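Ticket: Versandetiketten werden gedreht und verkleinert gedruckt
Status: gelöst
Bereich: Plaria Versandmodul, Drucker Astero
Gemeldet von: Jasper Leemans
Priorität: mittel

Beschreibung

Guten Tag,

seit dem Update von Plaria am Dienstag kommen unsere Etiketten für De Graaf falsch aus dem Drucker. Der Inhalt ist um 90 Grad gedreht und so weit verkleinert, dass er quer auf das Etikett passt. Der Strichcode ist dann sehr schmal, und der Handscanner liest ihn nur manchmal. Lieferscheine und Rechnungen sind nicht betroffen, diese gehen auf einen anderen Drucker mit normalem Papier.

Wir benutzen den Astero mit Etiketten von der Rolle. An der Rolle und am Drucker wurde nichts geändert. Der Arbeitsplatz ist ein Windows-Rechner, Plaria läuft im Browser.

Was ich schon versucht habe:
Drucker aus- und wieder eingeschaltet, ohne Änderung.
Kalibrierung am Gerät durchgeführt. Der Vorschub ist korrekt, das Etikett stoppt an der richtigen Stelle.
Testseite direkt aus dem Treiber gedruckt. Die Testseite ist richtig, in voller Größe und nicht gedreht.
Browser-Cache gelöscht und neu angemeldet.

Weil die Testseite gut ist, vermute ich den Fehler nicht im Drucker. Ich bitte um eine Rückmeldung, ob noch andere Kunden dieses Problem haben. Im November hatten wir schon einmal ein falsches Format, aber damals war nur der Rand verschoben.
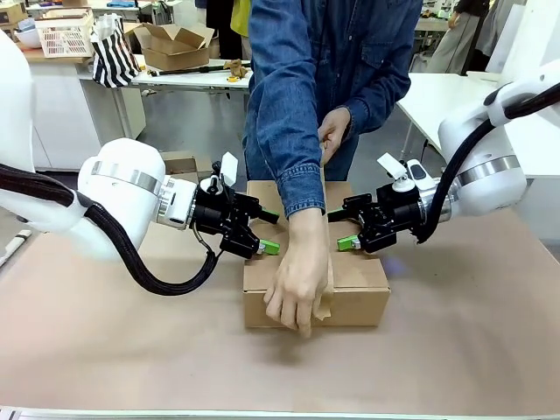 Wird das Etikett auch falsch angezeigt, wenn Sie es in Plaria als PDF speichern und nicht drucken?

Das gespeicherte PDF ist richtig, Hochformat und mit normalem Strichcode. Erst im Druckfenster des Browsers sehe ich in der Vorschau, dass es gedreht ist.

Antwort vom Support, Isach

Vielen Dank für die Prüfung. Bitte sehen Sie im Druckfenster unter »Weitere Einstellungen« nach, welches Papierformat und welche Skalierung dort gewählt sind. Nach dem Update öffnet Plaria das Etikett in einem neuen Fenster, und manche Browser merken sich dafür eigene Werte. Die Skalierung muss auf 100 Prozent stehen, nicht auf »An Druckbereich anpassen«.

Nachtrag J. Leemans, 14:20 Uhr

Ich habe nachgesehen. Die Skalierung stand auf »An Druckbereich anpassen«, und das Papierformat war A4 quer. Ich habe beides geändert und ein Etikett gedruckt. Es war richtig. Beim nächsten Auftrag waren die alten Werte wieder da. Ich habe also eine Lösung für ein einzelnes Etikett, aber nicht für den ganzen Tag – das ist für die Kollegen am Packtisch leider nicht praktisch.

Noch eine Beobachtung: Mit einem zweiten Browser auf demselben Rechner ist es gleich. Das Problem liegt deshalb wahrscheinlich nicht nur beim Browser. Wenn ich mich mit meinem Benutzer an einem anderen Arbeitsplatz anmelde, ist der Druck dort gut.

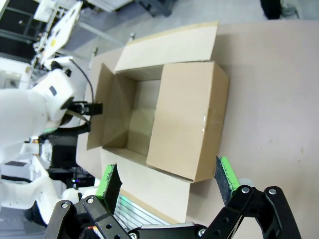
An diesem anderen Arbeitsplatz ist derselbe Treiber installiert, ich habe die Versionsnummern verglichen. Der Unterschied steht in den Standardwerten von Windows. Dort gibt es 2 Stellen, an denen man ein Format einstellen kann, und sie haben fast den gleichen Namen: »Druckeinstellungen« und, unter »Druckereigenschaften« im Reiter »Erweitert«, die »Standardwerte«. In den Druckeinstellungen war bei uns das Etikettenformat gewählt. In den Standardwerten war A4 quer eingetragen. Ich weiß nicht, seit wann.

Bis zum Update hat Plaria wohl die erste Stelle benutzt und jetzt die zweite. Das ist aber nur meine Vermutung, vielleicht können Sie es bestätigen.

Ich habe die Standardwerte auf das Etikettenformat gesetzt, Ausrichtung Hochformat, und danach den Browser ganz geschlossen. Seitdem bleibt die Einstellung erhalten, auch nach einem Neustart des Rechners.

Antwort vom Support, Isach

Ihre Vermutung ist richtig. Die neue Version liest die Standardwerte des Druckers. Wir nehmen den Hinweis in die Anleitung zum Update auf. Dürfen wir das Ticket schließen?

J. Leemans

Sie dürfen es gern schließen. Eine Bitte habe ich noch: Der Scanner gibt bei einem zu schmalen Code keine Meldung, er bleibt nur still. Wenn Plaria vor dem Druck eine Warnung zeigen kann, sobald das Format nicht passt, wäre das eine gute Hilfe.

Der Wunsch wurde als eigenes Ticket angelegt.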